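Progress report to the Baptiste Fund
Court Watch Raltham, Sep 13, 2026

Hi all – you asked for something short this time, so I'll try!

The big news is that the Stovance procurement case finally has a trial date. It's set for November, in the old county courthouse, and I've got a press seat for the full run. Two of the charges (bid rigging and witness tampering) survived the motion to dismiss, and I was in the room for that ruling.

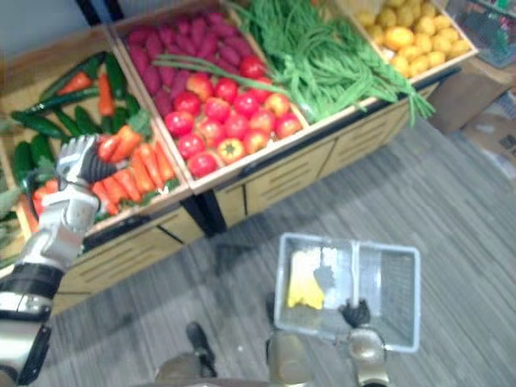
Carrots and cucumbers in the crates.

I've now read and indexed 1,524 pages of filings. They're all searchable on our site, with home addresses blacked out. The clerk's office still charges by the page for anything older, so I've spent $200 of the records money and would like to keep the rest for trial transcripts.
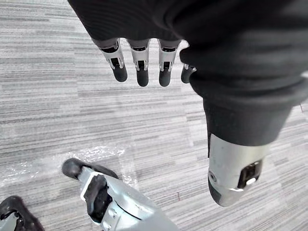

Black knit fabric, close up.

What's behind? The timeline of the arrests. I had it nearly ready in the summer and then the prosecutor's office corrected its own dates, so I pulled it and started checking every entry again. I'm past the raids and into the bail hearings, which are a mess, frankly. 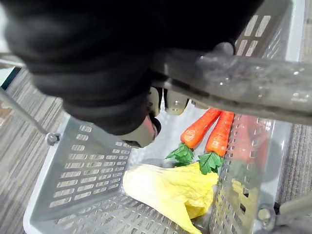 The newsletter is doing fine – we picked up 50 new subscribers after the Clarero hearing, mostly people in Raltham who'd never followed a court case before. Several wrote back with questions about how a grand jury works, so I'm drafting a plain guide to that.

One request: could the next payment come before the trial opens? Parking and transcripts both have to be paid up front.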